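Pedatier: putting the phone back on the hook

Hello, and thanks for stopping by! Pedatier is our shared-workshop project at Kiselby, two arms on one slatted metal table, and this folder holds 300 recordings of them working with a red desk phone (the coiled cord makes it much harder than we ever expected).
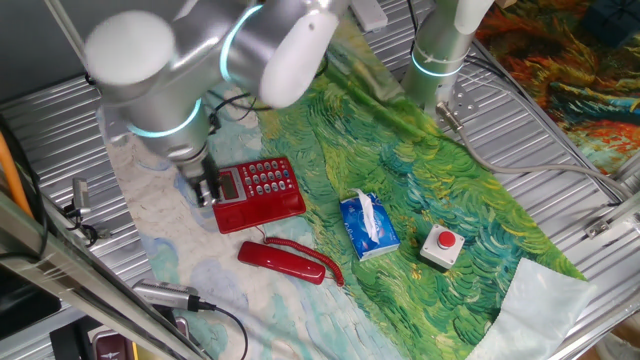 Gripper over the left end of the phone, handset on the cloth.

Each recording runs up to 25 seconds and sits in its own folder, with joint positions in a plain text file. The painted cloth does wrinkle as we go, and we leave it that way, so please don't count on a flat background. 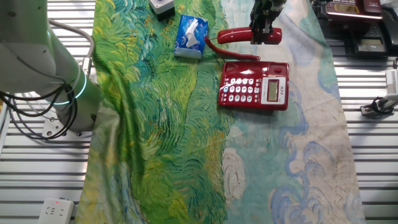
Handset held level just above the cloth, cord trailing to the base.

The Jodgate scripts play everything back. You'll need 645 MB of free disk space, and do run the check script first! Questions are always welcome on the workshop's message board.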